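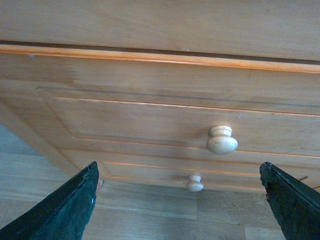 Gripper Comparison at the Bresley Room: Frequently Asked Questions

Thank you for all the messages since we posted our first notes on the Gatinar and Powell grippers. Sushil and I have tried to gather the questions that come up most, and where we don't have a good answer yet we've said so. – Sarla Rajput

What are you comparing, exactly?

Two parallel grippers, the Gatinar and the Powell, on the same arm and with the same controller, doing ordinary household jobs: pulling a drawer open by its knob, picking up a pen, putting it away, pushing the drawer shut. We also try each gripper with the wrist camera alone and then with the head camera added, and that has turned into a bigger part of the project than we planned (and a more enjoyable one!).

Why a bedside cabinet? Wouldn't a test rig be fairer?

We do have a rig, and we used it all through the spring. It gave us lovely tidy numbers, and then we moved to real furniture and half of them stopped meaning very much. A round wooden knob is a surprisingly fussy thing to hold. It gives flat fingers very little to press against, and if you come in slightly high you end up pinching the front of it and sliding off. We wanted a task where that sort of mistake would show.

How is the room set up?

Much like a corner of a bedroom, with a wood-look floor, a curtain behind the cabinet and whatever cables happen to be about. We leave the cables where they are between attempts so that both grippers face the same view.

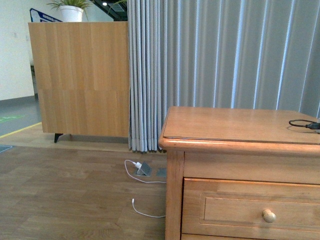

The bedside cabinet and the floor outlets, drawer closed.

How many attempts have you run so far?

We logged 1380 attempts up to the end of August, and 680 of those were with the Powell. The rest were with the Gatinar, which went on the arm first and so had a little head start. We count an attempt from the moment the arm leaves its rest position, and if one of us has to step in, it goes down as a miss, even when we're fairly sure it would have come right in the end.

Which gripper do you like better?

Oh, this is the one everybody asks! For small things on a tabletop, I reach for the Powell. It closes evenly and it's easy to predict where the tips will meet. For the drawer, Sushil prefers the Gatinar, and having watched him work with it for weeks I've mostly come around – it forgives a crooked approach, and the rubbery pads we put on it hold a knob nicely. The pads do wear, though, so budget for spares.
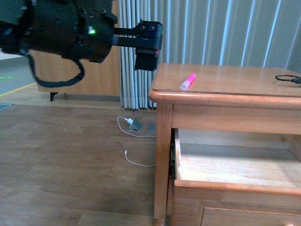
The highlighter is a fair test for either of them, by the way. A round barrel likes to roll when one finger touches before the other, and with the Gatinar we had to slow the last bit of the approach quite a lot before we were happy with it.

Do I need both cameras?

You can manage the drawer with the wrist camera alone, but you'll spend a long time on the starting position. Up close it sees the knob well and very little else. The head camera is much better for working out where the cabinet is. If you can only afford one, start with the head camera and be patient.

Which controller are you using?

The Grekley, on its standard settings apart from a lower closing force. Swapping grippers takes us around 41 minutes including calibration, so we do it once a day at most, usually over lunch.

Can I come and try them?

Please do! Write to Sushil Vashisht through the contact form and tell him what you'd like to pick up. Small objects are welcome, and so are awkward ones, but please leave glass at home.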